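Week 6 handout: Comparing fingertips on the dish bench

Okay, so last week I promised I'd write up the finger comparison before the Saturday lab, and I have (mostly). Skip to the part on rims if you were in Kibet's group, you've heard the first bit already.

We're comparing two sets of fingertips on the same pair of arms. One is the Brolness set, which is stiff and narrow. The other is the Skallance set, with a softer face that gives a little when it closes. Same arms, same controller, same dishes, same people yelling suggestions. Everything you log this week goes under the name of the fingertips, please, and not "the black ones," because they're both black and I spent a whole evening in October sorting that out!

The task is moving dishes between the counter and the tray. I like dishes for this because every one of them asks for a different grip, and a stack is its own special headache. Closing on the top bowl without dragging the one under it along is harder than it sounds.
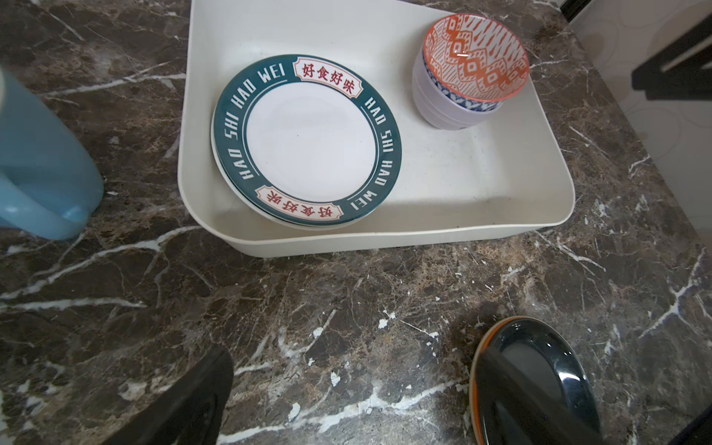
Fig. 1. Wrist camera: plates and nested bowls in the tray, with a dark bowl at the gripper.

What I want you to look for in the wrist video is how much of the dish you can still see at the moment of contact. Wide fingers hide the very edge you're trying to grab. Josphat's group got around this by coming in from the side, and it worked nicely on plates and not at all on the deeper bowls. Write down which approach you used, even if it flopped (especially then).

A word on numbers. We have 1,070 grasp attempts logged so far and I've thrown out 17 where the controller dropped its connection. If yours drops, flag it and move on, don't try to rescue the run.
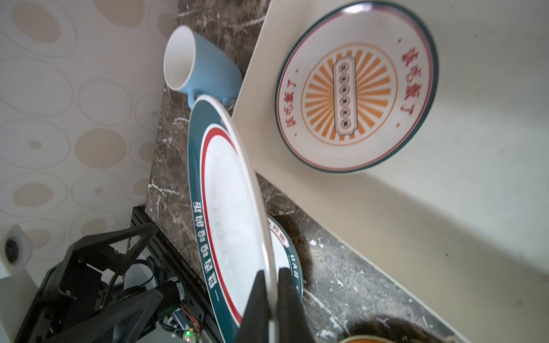
Rim grasps are where the two sets really part ways. A rim pinch puts one finger on the inside face and one on the outside, and the plate is then free to swing around that pinch like a gate. Grip force helps some, but what matters more is how much fingertip is touching. Look at the plate being held on edge, with its red ring and that broad teal band: the tips there are narrow, and the whole plate hangs off a small patch of rim. Now picture the same plate gripped a little off to one side. Wafula thinks a softer face fixes this and I think it only slows the swing down, so we've got a coffee riding on it, and your data decides.

Also, shiny glaze. The bright spots on a rim move when the camera moves, and the edge finder sometimes chases them. If your estimate suddenly jumps sideways, check for a glint before you blame the calibration. I lost 11 runs to this before I figured it out.

Then there's using both arms at once, which Kipchumba asked about. You can do it, and for mugs and plates together I'd encourage it, but keep one arm still while the other one lets go.
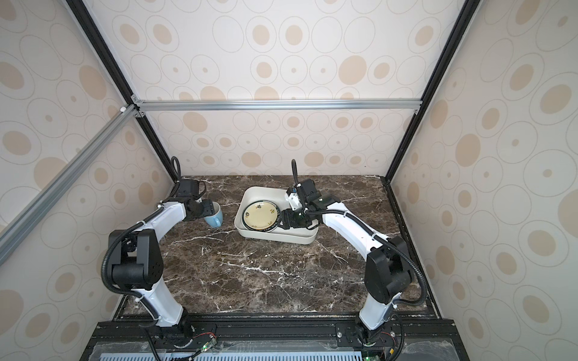 The reason I'm fussy about that is the shared mounting. A quick release on one side can shake the other side a bit, and if that other side happens to be in the middle of a rim pinch, you'll log a slip that has nothing to do with your fingertips. Half a second of waiting is plenty. Craig put a pause into the Dronness script already, so just leave it switched on.

For Saturday, bring:
Your log sheet, with the approach direction filled in
One clip of a slip and one clip of a clean release
A guess, in writing, about which fingertips do better on bowls

Start with the bowls if you can, since plates go faster and you can squeeze them in at the end. Swap fingertips once, halfway through, and run the zero routine again after the swap. Questions to me or Craig before noon.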